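Boletim Perwood: o dia em que a pinça achou que tinha pegado alguma coisa

O registro do turno é generoso: 184 tentativas, todas marcadas como sucesso. O problema é que 20 delas agarraram apenas ar, e com bastante convicção.
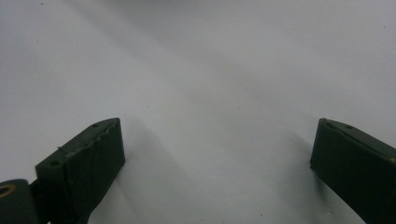
Última atualização da página: dezembro, às 15h30

O defeito mora no sensor de abertura da pinça Nkuna. Quando perde o zero, ele informa dedos fechados com os dedos escancarados, e o programa Rudine, de índole confiante, grava a proeza e segue adiante. Reiniciar resolve por 3 minutos.

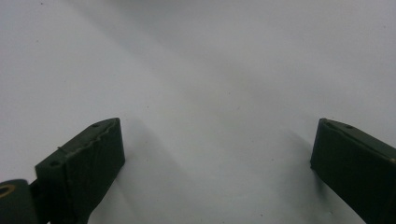 A calibração do zero deveria ser feita com a pinça aberta, sobre fundo liso, antes de cada série. Foi pulada, com a desculpa clássica de que ontem estava boa. Dedos verde-escuros contra uma superfície branca, sem nada entre eles, formam um caso difícil de confundir com um lenço de papel, mas o programa confundiu. A Ciswood, fornecedora do sensor, respondeu que o comportamento é "conhecido". Ficamos felizes por ele.

As séries com as duas mãos e o papel amassado estão sob revisão, e o operador agora confere cada pegada antes de salvar.
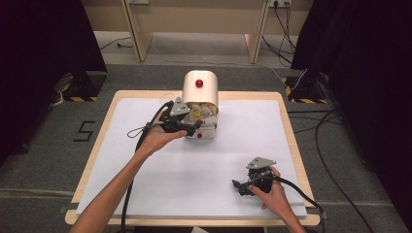

O que muda até o conserto

Zerar o sensor a cada 30 tentativas. Se a leitura discordar dos olhos, valem os olhos. Registros suspeitos vão para a pasta de quarentena, que já precisou de uma segunda pasta.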